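4.3 Comparing two finger sets on soft items

Run this test before you decide which fingers stay on the arm. Allow 38 minutes, or longer if you enjoy it.

1. Fit the Farkora fingers and tighten both screws. Finger-tight is a figure of speech; use the key.
2. Set the closing force to 5 N in the Goltov controller.
3. Drop a crumpled garment on a sofa or bed. Resist the urge to fold it first.
4. Open the fingers, bring them over the garment and check the wrist camera view. Both tips should show.
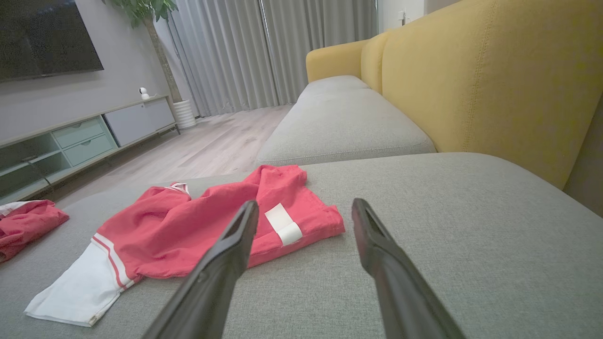 5. Lower the arm slowly, close, and lift 300 mm. Write down what came up, even if it was a cushion.
6. Repeat with the Carroll fingers, same garment, same force.

Caution: Do not raise the force to rescue a bad grasp. The fingers will forgive you - the seams may not.

Note: Wrist speed over 900 mm/min blurs the camera view. Fergal Mulligan at Prurstead prefers it fast, and his results are kept in a separate table.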